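Notebook, November -- music listening sessions, Mascombe room

Second block of the slow-tempo listening trial. Same piano set as before, played through the Vusico speaker at the low setting.

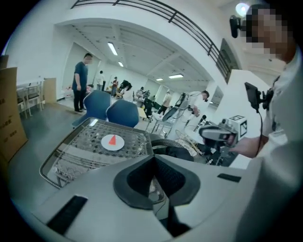
The reply from Boyer came in at noon and says the playlist is still too long. By the third piece people are listening for the end of it, and the rating sheet then picks up boredom as much as mood. They would cut it to 12 minutes and drop the nocturne.

I agree about the length, less so about the nocturne. It is the only piece in the set with no strong beat, and without it we are comparing one kind of slow music with itself. Will cut the second waltz instead and see what that gives us.

Sheets so far: 39 returned, all readable except one where the before and after columns were swapped. Left it out for now. The tension item drops more than the sadness item, same as in the first block. Several people wrote that they knew the opening piece from childhood lessons, and their scores jump around more than the rest. Need a "do you know this piece" box on the next version. Should have had it from the start.

Changed today:
- rest period before the first piece is now 15 minutes
- practice item moved to the top of the sheet
- lid of the upright kept closed for the live half, it was too bright near the window

The live half is harder to keep even. I played the Vorkilow arrangement twice and the second time was clearly faster, maybe from nerves. Going to use a silent click light next time -- headphones put people off when they can see them.

Old sheets from the spring pilot are in the gray cabinet, over 700 of them, not yet typed in. The scale was different then (five points, now seven), so they can't be pooled without some conversion. Ask Boyer which one they use.

Next: new sheet printed, piano tuned, shorter set recorded at one volume. Room is booked from 4 pm.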